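Section 7. Gripper Faults and Stops

7.3 Gripper stops short of the object (fault 12)

Fault 12 is raised when the Balel controller sends the gripper to a pick position and the gripper does not report closed within 2 seconds. The arm holds its position and the joints stay powered. The gripper may still move if the signal comes back, so treat an arm in fault 12 as a live arm.

The causes seen most often are a gripper cable that has worked out of its socket, a work mat that has shifted since the last calibration, and a tool offset left over from a different gripper.

WARNING: Do not reach between the jaws while the arm is powered. Clearing the fault on the pendant can close the jaws without further notice.

CAUTION: Do not pull the gripper by its cable to free it. The socket on the Mulligan housing is not rated for side load.

Before you start

Press the emergency stop and switch off power to the arm at the supply. Wait 60 seconds for the drives to discharge. On a table with two arms, stop both of them, even if only one shows the fault. Support the lower link by hand before you release any brake.

Checking the cable

1. Find the white cable that runs into the side of the gripper housing.
2. Press the plug in until it seats. If it moves freely, replace the cable. Do not tape it in place.
3. Follow the cable back to the controller. Look for pinched spots and for places where it has been rubbed by a joint.
4. Check that the cable has enough slack for the wrist to turn 90 degrees each way. A cable that is tight at either end of the turn will cause the fault again.
5. Look over any thin colored wires near the arm. Bare ends must be capped before power is restored.

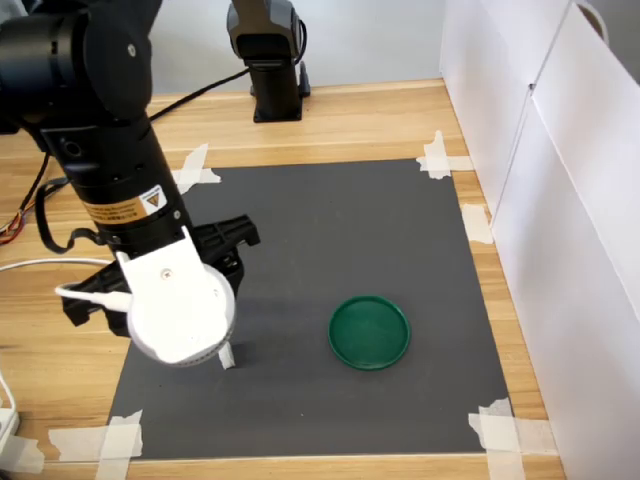

Figure 7-4. Gripper above the mat, with a green lid as the test object.

Checking the mat and the test object

6. Check that the mat lies flat and that the tape is holding at each corner. Replace tape that has lifted. If the mat has moved, go to Section 4.2 and calibrate again before you continue.
7. Lay the lid flat on the mat with its open side up. Leave clear space between the lid and the gripper tip.
8. Remove everything else from the reach of the arm, including tools you used in the steps above.

Note: Shallow objects are harder to pick than tall ones. If the fault comes up only with the lid, the pick height is probably set too high. See Section 5.6.

Restoring power

9. Stand outside the reach of both arms. Release the emergency stop and switch the supply back on.
10. On the pendant, open Tools and confirm that the gripper listed is the one fitted. If it is not, select the correct one and save.
11. Set speed to 12 percent.
12. Clear the fault and run the Open/Close test with the gripper above the mat. Keep one hand on the emergency stop.
13. Run a single pick. If the gripper closes on the lid and no fault appears, return the speed to its normal setting.

If fault 12 comes back

Stop the arm and save the log before you switch off. The log is overwritten at the next start. Do not raise the closing force to get past the fault. This hides a bad signal and can crack the jaws.

Fault 12 together with fault 9 points to the wrist board. There are no parts inside the wrist that can be serviced on site. Remove the arm from use, tag it, and contact Orkbridge service with the serial number and the saved log.

Units with controller software from before March need the updated gripper driver before the Open/Close test will appear in the menu. Installation is covered in Appendix B.

Section revised February 25, 2025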